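A Day Out at the Moodley Marble Works

Posted 23rd June

I have been meaning to get over to Moodley for years, ever since we had our hearth redone and the man who fitted it told us the stone had come from "just up the valley." Well, it is a good deal farther than just up the valley (72 miles, most of it behind a hay wagon), but the works throws its doors open to visitors every summer and this year we finally made the trip.

We parked in the lower field and walked up past the old weigh house, which has 1847 cut over the door in lovely deep numerals. They had coffee and seed cake laid out in there, and I'm afraid we stayed for a second slice and nearly missed the start of the tour.

The first stop was the block yard. I had pictured neat stacks, but it is more like a parking lot for boulders, each one with a number painted on its side and a puddle underneath. Our guide had worked there since leaving school and patted the blocks as she went by, the way you would pat a cow. From there we went into the saw shed, where they handed us ear plugs and let us stand behind the rail while a blade crept through a block. It moves so slowly that you have to look away and look back to be sure. A big block can take the whole shift, and the water runs over it the entire time and goes off down a channel the color of milky tea.

The polishing hall was my favorite, and I could have stayed in there until they locked up! They take the stone through one grit after another, coarse to fine, and the guide let us run our fingers over a sample strip that went from sandpaper to glass in the length of a ruler. The last stage uses a pad that goes up to 3000, and after that it is just a soft cloth and a lot of patience.

We ended in the slab room, where finished pieces lean in long rows and people wander about with kitchen paint chips in their hands. There was a green from Rokeck that everybody wanted and a plain gray from Trotusham that I thought was the nicer of the two, though I was outvoted in the car on the way home. My own weakness is for the brown-reds with plenty of white and gray running through them. You can follow one pale vein for ages, and then come on a patch of bright white, with little flecks scattered about like crumbs.
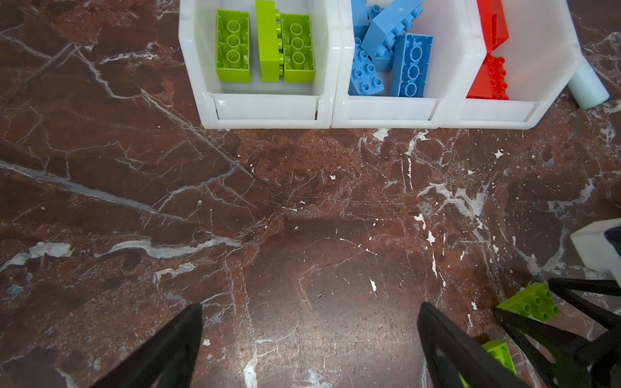
Getting There and What It Costs

Entry is free and so is the parking, but the tour is ticketed and fills up early, so book ahead through the Wereser visitor office. Wear shoes you don't mind getting wet. The offcuts shop takes cash only, and it opens again for a week in December if you are after a cheese board.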